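Robôs que arrumam a casa? Ainda vai demorar um bocadinho

Confesso que fui à apresentação da Norkarham, a 22 de abril de 2024, com vontade de sair de lá convencida de que já podia reformar o aspirador, o ferro e metade das minhas tardes. Não saí! Mas diverti-me muito, e trouxe números.

A empresa mostrou o ponto em que está o projeto Direl, que quer ensinar máquinas a fazer as tarefas pequenas da casa — pôr coisas num tabuleiro, dobrar mantas, arrumar uma prateleira. A equipa de Sneha Upadhyay juntou 2000 gravações de tarefas destas, feitas em casas habitadas, com camas, cortinas e tralha como em todas as casas. Depois passou aos testes: em 205 tentativas de arrumar embalagens pequenas, o sistema completou 151 sem ajuda.

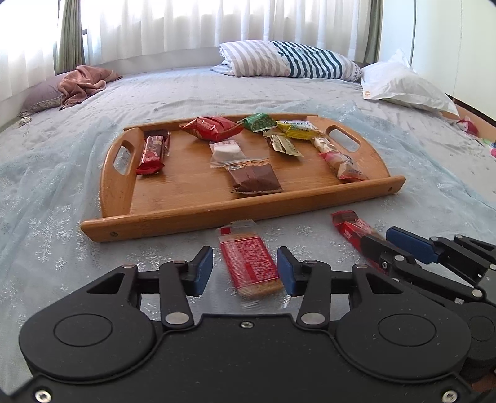

Parece muito, e eu também bati palmas, mas o Siamak Akbari, que trata dos ensaios, tratou logo de me arrefecer o entusiasmo. As embalagens brilhantes e moles continuam a ser uma dor de cabeça (escorregam, amachucam-se, colam-se umas às outras) e cada tentativa leva uns 60 segundos. Eu faço aquilo a falar ao telefone!

Nas lojas a conversa é parecida. A Horkard quer experimentar a reposição de prateleiras em agosto, numa única loja e sempre com um funcionário por perto. Perguntei à Mireille Saliba, da Horkard, se punha uma máquina destas na cozinha dela. Riu-se e disse que sim, desde que não lhe tocasse nos copos.

A Norkarham ainda não fala de preços nem de data de venda.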